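Primari board approves first-year budget for laundry robot

By Jomar Tagle

After a good many evenings of talking it over, and more than one pot of coffee, the board of Primari has agreed to set aside money for a robot to help with the laundry at its residence on the hill. The vote came at the end of the February 2022 meeting, which ran long even by the standards of people who are fond of one another and like to be heard.

Families who have followed this since October will remember that the idea started small. The residence washes clothes for 28 residents, and the staff had asked only for a new washer and a better folding table. Somewhere between that request and the winter budget the question got bigger, and the board found itself reading proposals from two suppliers, Bruren and Vekus, both of whom were generous with their time and patient with the kind of questions you ask when you have never bought a robot before (there were plenty, and several of them were mine).

The board settled on a lease from Vekus. It will run for 10 months, with a review before any talk of buying, and the monthly payments will come out of the equipment fund so that the activities budget stays just as it is. Several family members had written in to ask about that last point, and it was good to be able to give them a plain answer.

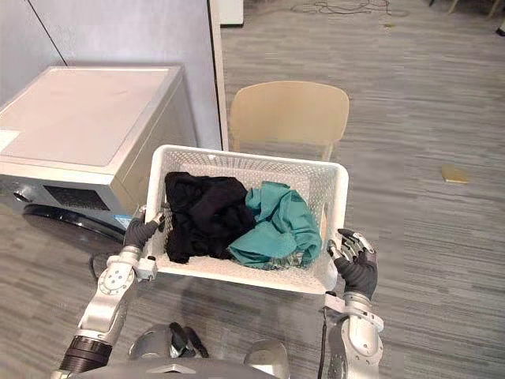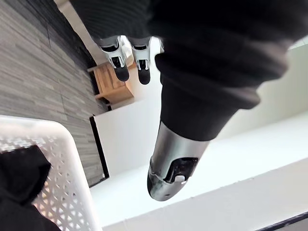 The bigger part of the budget talk, as it happened, was everything that has to be bought or changed to suit the robot. Dela Peña, the firm that has looked after the building's wiring and floors for years, went through the laundry area with the staff and came back with a list of small jobs, none of them alarming on its own but enough together to need a line in the budget. The list covers new outlets, a wider doorway at the back, and baskets. Baskets took up more of the evening than you might expect! The staff like the white plastic kind with holes all through the sides, and the proposal asks for enough of the same model that every resident's clothes can travel in a matching one, with a firm rim at each end for the robot's hands. At present the residence owns baskets in every shape and age, including a few wicker ones that came from people's homes, and those will stay in the bedrooms where they are loved.

Staff training is in the budget too. The board approved 170 hours for the year, shared among the day and evening teams, and asked that the hours be paid at the regular rate and scheduled inside normal shifts. The laundry team had been a little worried that learning the new equipment would land on top of everything else they do, and anybody who has seen that room after a holiday weekend will understand why.

There was some honest disagreement about what the robot should be asked to do in its first months. Bruren's proposal had been built around folding, and a couple of board members were sorry to let that go. In the end the plan leaves folding with the staff and starts the robot on carrying baskets and moving clothes in and out of the washers, with sweaters and anything marked for hand washing kept out of it altogether. If the review goes well, folding can be raised again with next year's numbers in front of everyone.

The board also agreed to hold back a little money for repairs that the lease does not cover. It is a modest amount and it may well go unspent, in which case it returns to the equipment fund, where the kitchen has already put in a friendly word about the old dishwasher.

A letter with the main points has gone out to all 244 households on the mailing list, and a printed copy is on the table by the front desk for those who would sooner read it on paper. Questions can be left in the box beside it or brought to the next family supper, where two members of the board will be on hand with the full budget. The floor work comes first, then the doorway, and the laundry will keep its usual hours while both are done, though clothes may come back a day later than normal during the week the doorway is being widened. Please keep labeling everything, socks included.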